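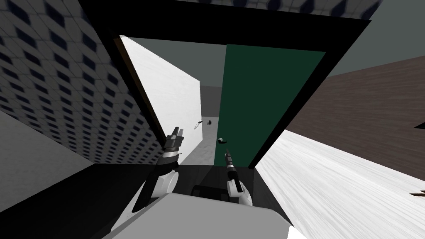

Subject: Re: [kedley-classics] Trailer or drive for the June meet?

Hello all,

thank you for the detailed answer. I put my comments under the quoted part.

> We drove the coupe to Kedley last year and will do it again. With
> the 3.5 diff it sits at 2000 rpm on the highway and the needle stays
> in the centre. If your car runs hot, look at the fan shroud before
> you spend money on a radiator. What thermostat do you have in it,
> and does the trailer park still close the gate at 9?

The thermostat is the one which came with the Fuchs water pump kit. I do not know the temperature of it, there is no number stamped that I can read. I will take it out and test it in a pot on the stove. The shroud I have, but it is from a different year and there is a gap on the top side, maybe two fingers wide. I was thinking to close this with rubber strip. Has somebody done this, and does the rubber survive?

About the gate: yes, 9 in the evening, and they are strict with it. Last year I arrived at 2115 and had to leave the trailer on the street over night. I did not sleep very well.

I would prefer to drive also, but my tires are 12 years old now. The tread is good, the colour on the side walls is less good. Fusodum has the correct size with the narrow white stripe, only the delivery is slow. If another member wants the same size, we could order together and share the freight.

One more question. Is the Elulent coolant safe with the old brass radiators? The label says "all metals" but I am a little bit careful with such labels.

Greetings, and sorry for the long mail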